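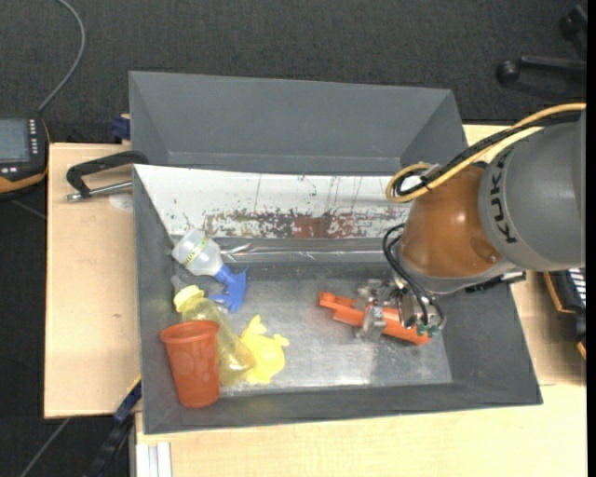

Según el turno de tarde, la pintura de los paneles lleva saltando desde agosto y nadie lo había anotado porque la hoja anterior solo preguntaba por "estado general". Por eso la hoja nueva separa pintura, bordes y fondo.

Lista de inspección: cubas abiertas y artículos sueltos
Nave Widov, zona de clasificación
Viernes 2 de octubre
Revisa: encargado de zona
Valores: C (conforme), O (observación), N (no conforme), NP (no procede)

1. Paneles inclinados y paredes

1.1 Paredes firmes, sin holgura al empujar con la mano. C
1.2 Arañazos en el panel blanco. O
Comentario: son finos y verticales. No enganchan el guante. Se dejan como están.
1.3 Desconchones en la superficie del panel. O
Comentario: pequeños. Marcar con rotulador los que pasen de 2 cm en la próxima revisión.
1.4 Pintura del borde inferior. N
Comentario: banda larga gastada, con escamas marrones, rojizas y grises. Hay que rascar lo suelto, lijar y repintar. Pedido a Sullo el esmalte blanco, bote pequeño. Mientras no llegue, pasar el cepillo y el aspirador al final de cada turno para que las escamas no acaben entre los artículos.
1.5 Cantos sin rebabas. C

2. Repisa y fondo

2.1 Repisa gris despejada, sin piezas apoyadas. C
2.2 Fondo metálico sin abolladuras que impidan apoyar un envase. C
Comentario: rozado por el uso. La zona del borde delantero brilla bastante con la luz de techo. No es un defecto, pero al revisar conviene agacharse, porque de frente el reflejo tapa las marcas.
2.3 Fondo seco al tacto. C
2.4 Restos de cinta, etiquetas despegadas o cartón. O
Comentario: retirado un trozo de cinta en la esquina. Sin más.
2.5 Esquinas accesibles para limpieza. O
Comentario: la izquierda cuesta, el cepillo ancho no entra. Usar el estrecho, que está colgado en el armario de Ionescu.

3. Envases con pulverizador

3.1 Gatillo con seguro puesto o boquilla en posición cerrada. C
Comentario: comprobado a mano, uno por uno. Quien vacíe la cuba vuelve a comprobarlo.
3.2 Etiqueta legible y pegada en todo su contorno. C
Comentario: con las etiquetas de letra pequeña, leerlas fuera de la cuba y con buena luz.
3.3 Envase tumbado sin fuga por la rosca. C
Comentario: prueba del papel, un minuto bajo el cuello. Papel limpio.
3.4 Envases vacíos y enjuagados antes de entrar. O
Comentario: falta dejarlo por escrito en el procedimiento. Ahora se hace por costumbre. Ningún envase con producto, aunque quede un dedo.
3.5 Envase agrietado o deformado. C

4. Artículos de plástico rígido

4.1 Sin aristas cortantes. C
Comentario: repasar con guante las piezas con muescas o extremos estrechos, que son las que antes se astillan.
4.2 Sin fragmentos desprendidos. C
4.3 Peso dentro del límite por artículo. C
Comentario: báscula Rondex, lectura máxima del lote, 50 g por debajo del límite.
4.4 Piezas largas en diagonal sin sobresalir por encima de la pared. C

5. Cables y tubos que pasan sobre la cuba

5.1 Cable amarillo sin cortes en la cubierta. C
5.2 Bucle libre, sin rozar el canto. O
Comentario: ahora no roza, pero mirarlo otra vez con el recorrido completo y a velocidad reducida.
5.3 Grapa de sujeción apretada. C
5.4 Tubos negros finos sin pliegues cerrados. C
5.5 Racores verdosos sin silbido con presión. C
Comentario: escuchado con la aspiración de la nave parada. Con ella en marcha no se oye nada y la comprobación no vale.

6. Entorno

6.1 Superficie de trabajo de madera clara sin astillas en el canto. C
6.2 Paso libre de 100 cm por el lado de carga. N
Comentario: un palé de cajas plegadas dejaba menos. Se ha movido durante la revisión, pero la marca del suelo está casi borrada y volverá a pasar. Repintar.
6.3 Parada de emergencia accesible y probada. C
6.4 Guantes de repuesto en el dispensador. O
Comentario: quedan 19 pares, casi todos de la talla grande. Pedir medianos.

Pendiente

Rascar y repintar el borde inferior del panel (1.4). Cuba fuera de servicio durante el secado.
Marca de suelo en el lado de carga (6.2). La hace mantenimiento junto con las otras dos del pasillo.
Añadir al procedimiento el enjuagado de envases (3.4).
Guantes medianos (6.4).

Nota para quien rellene la siguiente: si un punto queda en O dos veces seguidas, pasa a N y se pone plazo. No dejar comentarios del tipo "igual que la vez pasada". Hay que volver a mirar y escribir lo que hay.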